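Tabletop drying line for prints and cut-outs: rope or wire?
Crafts and Paper > Tools and Setup
20 replies, showing the most recent page

ysaline_m
Joined: December
I cut and stamp seed packets for the garden club sale and I need somewhere to hang the sheets after stamping. No wall space. I was going to put two sticks in a base and run a line between them on the table. Does anyone have one of these that stays up? My first try leaned inward as soon as I put anything on it.

Huguette L
How far apart are the sticks? Mine are 32 inches and that is the limit for me. Any wider and the middle sags and the sheets touch the table.

ysaline_m
Wider than that. I'll bring them in.

holub_paper
Skip the rope. Use picture wire. Rope stretches, and braided rope is thick enough that small clothespins won't close on it properly. I had sheets fall off all the time until I changed over.

Huguette L
I don't agree. Wire leaves a hard crease if you fold the sheet over it, and it kinks after a few uses. I've had the same piece of rope up for 3 years.

holub_paper
You're not supposed to fold the sheet over it. You clip the top edge.

Huguette L
People do, though. My grandkids do.

V. Rey
Either works if the uprights are solid. Drill a hole near the top of each stick, put the line through and knot it on the outside. If you only tie it around the stick it slides down. I glue the sticks into a block and clamp the block to the table. I use Jimon wood glue but any will do.

ysaline_m
Thanks. I drilled the holes and that fixed the sliding. Is there a trick to getting it tight? I end up with slack every time.

V. Rey
Tie a small loop in the line and pull the free end back through it, then tie off. Same as a trucker's hitch. You can tighten it later without undoing the whole thing.

josiane.r
Posted 18 Jul 2018
I have a rope one. The sheet is one of the printed ones with the cut line on it.
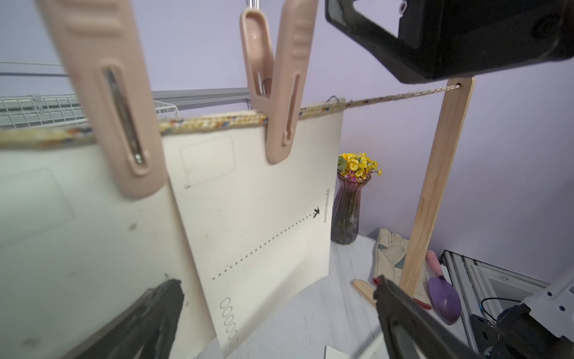
Rope line through the stick, pink plastic clothespins, sheet still to be cut

Rope is from Leblanc, the cream one with the colored flecks. I bought it by the yard. No complaints so far.

holub_paper
Those clothespins look bigger than the ones I was using, so maybe that was my problem. I'd still use wire for anything heavy.

Huguette L
What do you do about marks from the pins? Plastic ones leave a dent on my soft paper.

josiane.r
I leave a margin at the top and trim it off. On good paper I put a scrap between the pin and the sheet. It does take longer.

ysaline_m
Do you cut before or after hanging? I've been cutting first and then the small pieces are a pain to clip.

josiane.r
After. Whole sheet on the line, then cut.

V. Rey
Depends on the ink. With the Mosum pads I cut first, they dry fast enough that I don't hang them at all.

holub_paper
Mosum smears on coated paper. Give it overnight.

V. Rey
Not on mine, but I use uncoated.

ysaline_m
I have 800 packets to do so I think it'll be whole sheets on rope. Will try the loop tonight. Does anyone know if the Mirnberg bases come with the holes already drilled?

Huguette L
Mine didn't.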